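Home Workshop Bench Tips Grippers Controllers Archive Contact

Search this site Go

June — by Noel Saludo

Comparing finger pads on a parallel gripper: bench notes

These tips come from running two sets of fingers, the Lomport flat pads and the Skasik textured pads, on the same parallel gripper. The arm, controller and wrist camera were left alone between runs. Most of what follows applies to any small arm on a home or shared workshop bench.

Fix the stroke before you change the pads. Pads differ in thickness, and a pad 2 mm thicker on each side takes 4 mm off the usable opening. Re-zero the gripper after every swap, with the fingers closed on nothing and the current limit turned down to 30 per cent. The Wegener controller stores the old zero through a power cycle. Clear it by hand from the setup menu.

Clean with isopropyl and a lint-free cloth. Dish soap leaves a film on silicone. Textured pads need an old toothbrush as well, worked along both diagonals of the pattern, or the grooves fill up and the pad starts to behave like a flat one. Let them air-dry for 30 minutes before a timed run.

Test wet and dry separately and write them up separately. I did 100 picks per pad per condition on the same polypropylene cup. Dry, the two pads were close enough that I would choose on price. Wet, the flat pads dropped the cup 13 times and the textured pads dropped it four. Drita Gashi repeated the wet set on her own bench with a lower closing force and got a wider gap, so force matters more than I had allowed for.

Log the grip force at lift and again at release. A single peak value hides creep in the pad. Ute Nolte's spreadsheet, linked from the Archive page, has columns for both and flags any pick where the two differ by more than a tenth.

Mount the wrist camera so both fingertips stay in view at full opening. If one tip leaves the image you lose the easiest visual check on whether the jaws are centred. Lock the focus at working distance and accept that the base of the gripper will be soft. Autofocus hunts every time the fingers move. Set white balance by hand too, particularly over a white bench, and keep the exposure fixed for the whole comparison.

Strain relief: one loop at the wrist, one at the elbow, nothing tight between them. The Ludero cable sleeve is adequate but stiffens in a cold garage. Wahyudi Lubis uses spiral wrap and replaces it yearly.

Weigh the fingers. My textured set with screws came to 378 g, enough to need a new payload value in the controller. With the old value the arm sagged at full reach and every approach came in low.
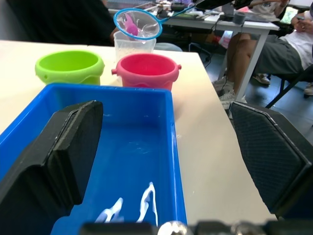 Choice of test objects deserves as much care as choice of pads. Thin-walled, open-topped plastic is a good start, being cheap, light and quick to show excess force by going oval. Toy buckets like the lime-green and pink-red ones behind the blue tray are suitable, with one caution: the small lugs at the sides can catch a finger and turn a poor grip into an apparently good one, so approach with the jaws clear of them. A clear measuring cup is harder for the camera than for the fingers, and a mesh net on a thin handle is harder for both. Score those on their own sheet — mixing them with the buckets makes the averages useless. For the tray, grip a raised rim and record which side was used.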